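How to Set Up a Small Round Table for Shared Work
Posted August 13, 2021 by Blandine Deschamps

A round table makes a good shared work surface, but it fills up fast. There are no corners to push things into, so whatever gets set down tends to drift toward the middle and stay there. These steps are the ones I use in a small upstairs office with two people working at once. They take 30 minutes the first time and very little after that.

What you need

A round table
One chair per person
A small side table or stool
An open shelving unit
A cloth and a mild cleaner

Step 1. Clear the top completely
Take everything off, including the things you plan to put back. Put it on the floor or on another table. Wipe the surface from the center out and dry it before anything goes back on. Light wood shows pen marks, and most of them come off with a damp cloth if you get to them the same day.

Step 2. Place the table
Leave enough room for a chair to be pulled back fully on each side where someone will sit. An office chair with a tall back takes up more room than you expect, so test it with the actual chair. If there is a stair nearby, keep the chairs on casters well away from the top step.

Step 3. Put back only what is in use
Small boxes and papers go in one stack, with the largest at the bottom. Keep the stack low enough to see over. One pen per person is plenty – the rest can live in a cup on the shelf. Whatever you are handling gets the open part of the table in front of you.
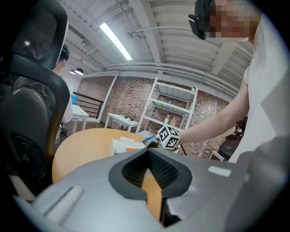 Boxes and papers in one stack, with a blue pen near the cube.

Step 4. Give the other things a home
A router does better on its own small table against the wall than on the work surface. Bottles go on the shelving unit, on one shelf, so a spill can't reach the papers. Containers you need several times a day can sit on a side table within a step or two of the chair.

If your shelves are open on all sides, put the heavy things on the lower tiers. Hervé Marchal, who shares the office with me, likes the top tier left bare for things that arrive during the day. I was against it at first but we have kept it that way since March.

Step 5. Check the light
Sit down in each place and hold a sheet of paper flat on the table. If your own shadow covers it, move the chair a quarter turn around the table and try again. A long ceiling tube gives even light across the room. Hanging lamps are better off to one side, over a seat or a walkway.

Step 6. Reset at the end of the day
Square up the stack, cap the pens and take cups and bottles away. Papers nobody has touched for a week go in a folder on the shelf. Push the chairs in last.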